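Saturday, and the arm again

Got in at nine with the good coffee and a plan to be gone by lunch. 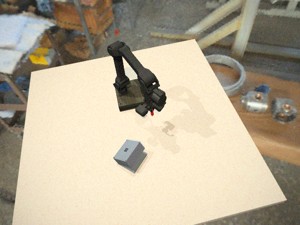 The plan was one thing only: get the arm to come home to the same place twice. All week it has been landing a hair to the left of where it ought to, and all week I've been telling people that a hair is nothing. Shabnam Dogar asked me on Thursday how many hairs it would take before it was something. I said I'd look into it.

So I looked into it. Inside the simulator first, where nothing can pinch me. I loaded the saved scene, set the arm to home, wrote down the base joint reading: 1367. Sent it out over the table, brought it back. 1367. Sent it out again. 1367. Very nice. The simulated arm is a model employee and I would like to hire it.

Then over to the real one, which we call Javier for reasons that predate me and that Bronisława refuses to discuss. Same program, same home. Back it came, hair to the left. I checked the cable first, like you're supposed to, and then checked it again in case it had felt neglected. Cable fine. Power fine. Took the cover off the base joint and found two of the screws on the horn loose enough to turn with my fingers. Two! I have been adjusting numbers in a file since Monday.

Tightened those, put a dab of thread locker on each, and then had to sit and wait for it to set, so I cleaned out the drawer. We own eleven hex keys and they are all the wrong one. Found the Dornex manual I accused Shabnam of losing. Put it on her desk, open to a useful page, as if it had been there the whole time.

After that the calibration had to be done over. Old offset on the elbow was 655, and I'd scribbled it on tape stuck to the underside of the shelf in handwriting that could also be 665 or a drawing of a fence. Called Bronisława Wilczyńska at home to ask. She was making dumplings and was not thrilled. She said 655, she said it's in the notebook, she said everything is in the notebook. It is in the notebook. Page two.

Ran the homing routine 3 times after lunch (so much for lunch) and it came back clean on every one. Then ran the reach toward the box in the simulator and on the bench, one after the other, and for once they agreed with each other. I sat there a while feeling smug before I noticed I'd left the speed limit at a quarter. Put it up to normal. Still good. The wrist makes a small grumbling noise at the far end of the reach and I've decided that's a problem for Monday, or for someone younger.

Note to self, so I don't have to call anyone during dumplings: screws first, numbers second. Check the horn on the shoulder too, I only did the base. Order thread locker, the bottle is mostly crust. And get rid of the tape under the shelf — the 655 belongs in the settings file with a proper name on it, along with whatever "Inach old, do not use" is. We have been using it.

Shabnam texted around four to ask how the hair was. I wrote back "gone" and she sent a thumbs up, then a minute later, "was it the screws?"

I haven't answered. Went home by way of the bakery, got the last rye loaf, and forgot my jacket at the bench with my house key in it. Back again by six to fetch it. Javier was parked where I left him, so that's one more good homing, if sitting still counts.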